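4. Paper in the Home: Placement, Sorting and Retention

4.1 Scope of this section

The previous section dealt with the volume and origin of printed mail delivered to homes in Flondivdale. This section deals with what happens once that paper is inside. It draws on the household questionnaire, which was sent to 992 addresses and returned by 239, and on the 18 follow-up interviews held the next December. Interviews took place in the home at a time chosen by the resident and followed the topic guide given in Appendix B. Unless a passage refers to the questionnaire, the material below comes from the interviews.

By "household paper" we mean any printed item that a resident has decided not to throw away on the day it arrives. The term covers bills, bank letters, school notices, appliance booklets, insurance policies, tax forms, tenancy papers and receipts. It leaves out books, newspapers and greeting cards, although several residents kept cards among their bills and saw no reason to separate them. Paper that passes straight from the mailbox to the recycling bin was covered in Section 3.

4.2 The first resting place

Earlier work on domestic filing has tended to begin with the file itself: the drawer, the binder, the box under the bed. Our interviews suggest that this starting point is too late. Most items spend their first days or weeks somewhere that residents did not describe as storage at all. A kitchen counter, a hall shelf and the end of a dining table were all mentioned, and the word used most often for such a place was simply "there." We call it the first resting place.

First resting places had certain features in common. They lay on the path between the front door and the room where the household spent its evenings. They were flat. They were also shared, in that every adult in the home felt free to put paper down on them, while the job of clearing them tended to fall to one person. Several residents traced arguments to this arrangement. A tenant in the Wukum district told us that her partner "puts things down and I pick things up, and that is the whole system."

A first resting place could hold paper flat, in a stack, or upright, in a container of some kind. The difference matters more than we expected at the design stage. Residents who stacked paper spoke of their pile in terms of time, with older items lower down, and could often say within a week or so when a given letter had come. Residents who stood paper on edge spoke in terms of kind, such as "the school things" or "anything from the bank," and were less sure of dates. Neither group regarded its method as a deliberate choice. In many homes both forms were in use a short distance apart, and items moved between them as they were dealt with.
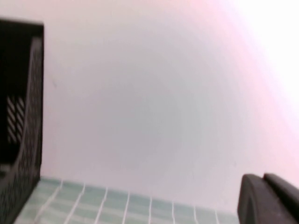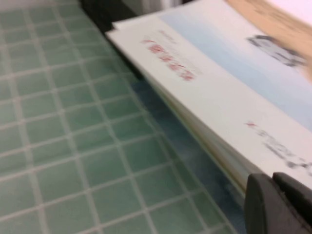

Figure 4. Black mesh container (first panel); papers or a booklet with a white or off-white cover, on green tile (second panel).

4.3 Sorting

We had expected sorting to be a regular task, done weekly or monthly. It was usually set off by an event. The events named by residents were a late notice, a visit from relatives, a house move, the start of the tax season and the failure of an appliance still under warranty. Between such events the first resting place was left to grow. Residents tolerated this growth up to a point they could describe with some precision: the pile had begun to slide, or the counter was needed for cooking, or a letter could no longer be found by lifting only the top few sheets.

When sorting did take place, it was quick and mostly done standing up. Items were placed in one of a small number of groups. The largest group in nearly every account was paper to be thrown away, much of which had been kept only in case it proved to matter. A second group needed action, and generally went back to the first resting place, often on top. What remained went on to longer storage, and it was here that households differed most. Some had labeled folders arranged by sender. Others used one box for everything and began a new box when the first was full.

Bills from Kaimal, the district water supplier, illustrate the point well because every household in the study receives them in the same form. One resident filed each bill by date and destroyed it after the following year's statement. Another kept every bill received since moving in. A third threw each away once it was paid, and then asked the supplier for a copy when one was needed for a loan application. All three described their own practice as normal and assumed that most people did likewise.

4.4 Booklets and manuals

Appliance booklets form a special case. They arrive with the product and not by mail, they are thicker than letters, and they rarely call for action. They are also the type of paper that residents were most reluctant to discard. Of those interviewed, seven could not recall having opened a manual in the past year, yet none of the seven had thrown one away in that time.

The reasons given were of two sorts. The first was practical and concerned warranty terms, spare part numbers and the resale of the appliance. The second was harder to put into words. Residents spoke of a booklet as belonging to the machine, so that to discard one while keeping the other seemed careless. When the appliance was replaced, however, the booklet often stayed behind. Two residents found manuals for items they no longer owned while looking for something else during the interview, and one of them returned the manual to the drawer.

Booklets also fit poorly into systems built for single sheets. Their thickness fills a folder, and their size seldom matches standard paper. Where a household had a separate place for them, this was most often a kitchen drawer, and the reason was closeness to the appliances and not any link to the rest of the household's files.

4.5 Digital copies

The questionnaire asked whether residents used any service to receive or store documents in electronic form. The service named most often was Vemuneo, which the district offers free of charge to registered residents. Use of the service did not, in the interviews, lead to less paper being kept. Several users printed what they had received and placed the printed copy in the usual spot. As one explained, a message on a screen "is not asking me for anything," while a sheet on the counter was seen each time the kettle was filled.

This suggests that paper at the first resting place acts as a reminder as much as a record. A service that replaces the record but not the reminder is likely to be used alongside paper for some time. Seixas, in his earlier report to the district, reached a similar view with regard to medical appointment letters, and recommended that the electronic notice be followed by a printed card (Gilmar Seixas, personal communication). The card scheme was not in operation during our fieldwork and we are unable to comment on its results.

4.6 Limits of the material

Three limits should be kept in mind. The response rate to the questionnaire was low, and people with settled views on household order may have been more willing to reply than others. The interviews were held in winter, when residents were already thinking about year-end statements, and a summer round might have produced fewer remarks on tax papers. Finally, residents knew the subject of the interview in advance. At least one had tidied beforehand - she told us so with some regret, having since lost track of a parking permit - and it is possible that others had done the same without saying so.

We did not read or copy the contents of any private document. Where a resident offered to show a letter in order to explain how it was filed, only the type of sender was noted. The coding scheme used for sender types is set out in Appendix C, together with the changes made to it after the first round of interviews. Section 5 turns to the cost of replacing lost documents, both to residents and to the offices that issue them.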